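Search this site
Type and press enter

Posted in: Paddling, Instruction, Trip Planning

Notes on Tidal Crossings for Intermediate Paddlers

Members of the spring group have asked for a written version of the remarks I gave on open crossings. What follows is drawn from my own practice on the Carkcombe side of the sound, and it should be read alongside the current tide tables and the guidance of a qualified local instructor.

A crossing differs from coastal paddling chiefly in the matter of commitment. Along a shore, a paddler who becomes tired or unwell can usually land within a short time. Past the midpoint of a crossing, the nearest land may be the destination itself. For this reason I ask that every participant be able to perform a solo re-entry and an assisted rescue in moving water before joining the January or February dates. A pool assessment is useful preparation, but it does not satisfy this requirement.

The standard route from Carkcombe to Lirnov is 6 nautical miles. At the pace of a mixed group it occupies a little over two hours, and during that time the stream will change in both strength and direction. Participants are expected to work out the drift for each hour separately and then combine the results. A single average figure will place the group well south of the landing beach, where the shore is steep and exposed to swell.

Giang Lương, who leads the second pod, prefers to set one heading for the whole passage and accept a curved track over the ground. I prefer to correct each half hour against a transit. Both methods are sound. The first is easier to hold in poor visibility, and the second gives an earlier indication that a calculation was wrong. Whichever is chosen, the heading should be written on the deck slate before launching and read aloud to the group.

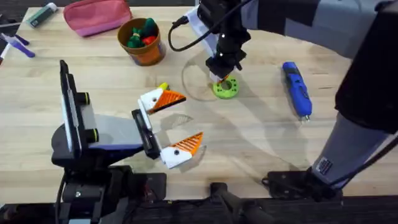
Two robot arms at a wooden tabletop.

Group spacing deserves more attention than it commonly receives. In sheltered water, paddlers tend to drift apart according to speed and conversation. On a crossing, the lead should be able to speak to the rearmost boat without a radio. When the wind rises above a moderate breeze, the group should close up further, with the least experienced paddler positioned on the upwind side of a stronger partner. The pace is that of the slowest boat.

The ferry to Bredau crosses our line twice on each tide. It holds a steady course and should be given way in all circumstances. Lieven Geerts recommends calling the harbor office before departure and again on arrival, and I have adopted the same practice. The group should stop, raft up and wait as soon as the vessel is sighted, even where there seems to be ample time to pass ahead of it. Distances over water are easily misjudged from a low seat.

With regard to equipment, I require a towline of adequate length, a spare paddle on the deck of every second boat, and two independent means of calling for help within each pod. Clothing should be selected for the temperature of the water. Several paddlers last season arrived dressed for a mild morning and were asked to remain ashore. I regret the disappointment this caused, but the rule will be applied in the same manner this year.

Food is a matter of personal preference. I carry something that can be eaten with one hand and I eat it before I am hungry.

The decision to turn back rests with the leader, though any member of the group may request it at any time and need not give grounds. I have turned back from this crossing on several occasions, once within sight of the Lirnov beacon. Shuttle drivers should be informed in advance that this may occur and should keep a telephone switched on until the group reports in.

Places for the next two dates are limited to six paddlers in each pod. Those wishing to attend should send me a short account of their recent trips, including the conditions met and any rescues practiced. The meeting point is the upper slipway at Carkcombe, at 7:30 a.m., with boats unloaded and ready for inspection.

Related posts
Reading a Transit in Poor Light
Towing: Short Lines and Long Lines
A Winter Circuit of Bredau
Choosing a Deck Compass
Landing in Surf with a Loaded Boat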